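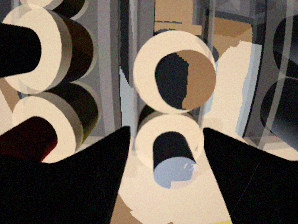
A student in last year's group wrote on the feedback sheet that tolerances should come before fits, because the word "clearance" made no sense to them until week five. The order has been changed. Tolerances are now in this handout and fits follow in the next one.

Handout 4: Tolerances on round and hollow parts

Reading before class: Gwilliam workbook, chapter 3. Bring a calculator and the blank inspection sheet from Handout 3.

1. Nominal size

The nominal size is the size written on the drawing. No part is made exactly to it. A spacer drawn at 17 mm outside diameter will come off the lathe a little over or a little under, and the drawing has to say how much of either is allowed. A size with no tolerance next to it falls under the general note in the title block. If there is no general note, go back and ask. Do not guess.

2. Limits

The upper limit is the largest size allowed and the lower limit is the smallest. The tolerance is the difference between them.

Nominal 17.00 mm
Upper limit 17.05 mm
Lower limit 16.95 mm
Tolerance 0.10 mm

The same part could be written as 17.00 ±0.05. Both forms are accepted on the test. Some drawings put all of the tolerance on one side, for example 17.00 +0.10 / –0. The tolerance is still 0.10 mm, but the middle of the range has moved to 17.05. People lose marks on this every year.

3. Hollow parts

A ring, bushing or sleeve has two diameters and a length, and each has its own tolerance. Wall thickness is usually left off the drawing and has to be worked out:

wall = (outside diameter – inside diameter) / 2

The thinnest wall comes from the smallest outside diameter and the largest inside diameter. With an outside diameter of 16.95 and a bore of 10.05, the wall is 3.45 mm. This assumes the bore is on center. If it is off center, one side is thinner than the formula says, and you need a concentricity limit as well. We come back to this in Handout 6.

4. Measuring

Use calipers for a first check and a micrometer for anything with a tolerance under 0.10 mm. Measure an outside diameter in two places at right angles. A plastic ring can be squeezed out of round by the tool itself, so close the jaws gently and take the reading at first contact – the Rilcombe notes have a page on this. Bores are checked with a plug gauge. The "go" end must enter and the "no-go" end must not.

5. Worked example: the Hunport batch

An order calls for 1000 spacers. Inspection is split over two shifts. The first shift checks 496 and the second checks the other 504. The first shift rejects 17, all of them over the upper limit on outside diameter.

Reject rate, first shift: 17 / 496 = 3.4 percent

All the rejects being on the large side points to tool wear or a wrong offset. Rejects on both sides would point to a spread that is too wide for the tolerance, and changing the offset would not fix that.

Problems for next time

Problem 1. A sleeve is drawn at 24.00 ±0.10 outside and 18.00 +0.20 / –0 inside. Find the thickest and thinnest wall.

Problem 2. The second shift in the example rejects nine parts. Find the reject rate for the whole order.

Problem 3. Redo Problem 1 with the bore written as 18.10 ±0.10. Explain your result in one sentence.

Answers go in the Skanelach folder, one page per problem, units on every line.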